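Rapport d'avancement à mi-parcours
Programme « Lecture à voix haute en milieu rural »
Destinataire : Fondation Serrano, service des subventions

1. Où en est-on

La convention prévoyait l'ouverture de deux ateliers de lecture à Prenon et à Cinden avant la fin de janvier. Celui de Prenon tourne. Celui de Cinden a ouvert avec un mois de retard, faute de salle chauffée, et je ne suis pas certaine que la solution trouvée tienne jusqu'à l'été.

Nous avons enregistré 735 présences cumulées. Le chiffre fait bonne figure dans un tableau, mais je demande qu'on le lise avec prudence : une même personne venue dix fois y compte dix fois, et les feuilles d'émargement de Cinden ont été remplies de mémoire pendant les premières semaines. Sum-yee Chuang les a reprises une par une. Elle en a écarté plusieurs que j'aurais volontiers gardées, et je lui donne raison.
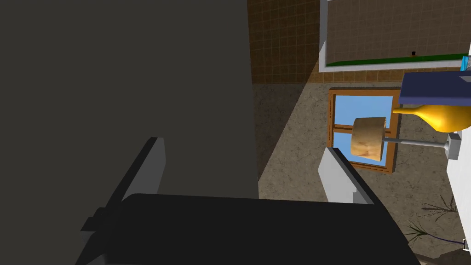
Le formulaire de la fondation nous demande par ailleurs de mesurer la « confiance en lecture » sur une échelle de un à cinq. Les participants cochent quatre, par politesse me semble-t-il, dès la première séance. Ils cochent encore quatre à la sixième. On peut en conclure que l'atelier ne change rien, ou que la question est mauvaise. Je penche pour la seconde hypothèse, tout en sachant qu'elle m'arrange.

2. Les textes

Le choix des textes a pris plus de temps que prévu. La liste proposée au départ par le cabinet Damgate comportait surtout des extraits de romans primés, trop longs pour une séance d'une heure. Nazareno D'Amico l'a remplacée par des nouvelles brèves, des lettres et quelques recettes anciennes. Les recettes marchent bien à Prenon. À Cinden, on préfère les faits divers, au grand dam de l'animatrice.
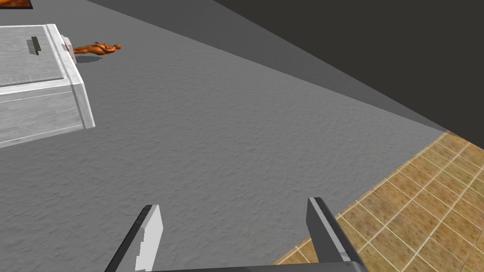 Rédaction : Perla Solís, coordination du programme
Relecture : Dulce Robles

3. Dépenses

Sur la ligne « achats de livres », il reste environ 600 euros. La ligne « déplacements » est épuisée. Elle avait été calculée sur un seul trajet hebdomadaire, alors que les deux communes ne sont pas desservies par la même route. Je l'avais signalé au moment du dépôt du dossier, et l'on m'avait répondu que le covoiturage y pourvoirait. Il n'y pourvoit pas.

Nous sollicitons donc un virement interne de 2000 euros depuis la ligne « communication ». Le dépliant prévu à ce titre n'a pas été imprimé et, vu ce que les gens nous disent de la façon dont ils ont connu l'atelier (le boulanger, une voisine), je doute qu'il manque à qui que ce soit.
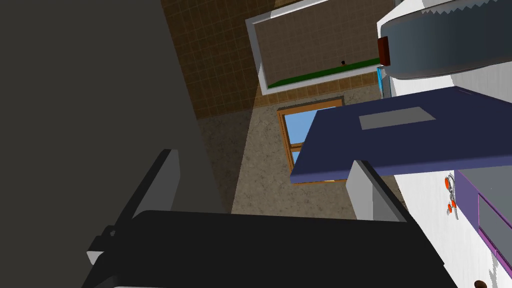
Reste la question de l'évaluation externe. Maricruz Barrera a accepté d'assister à deux séances et de rendre une note courte. C'est peu, et une note favorable après deux visites ne prouvera pas grand-chose. Une note défavorable non plus, je l'écris dès maintenant pour ne pas avoir l'air de le découvrir ensuite.

4. Suite

À Cinden, la mairie doit confirmer la salle pour le printemps. Sans réponse écrite, nous regrouperons les séances à Prenon, en prévenant les inscrits par téléphone. Les feuilles d'émargement corrigées et le détail des dépenses sont joints au présent rapport. La demande de virement fait l'objet d'un courrier séparé.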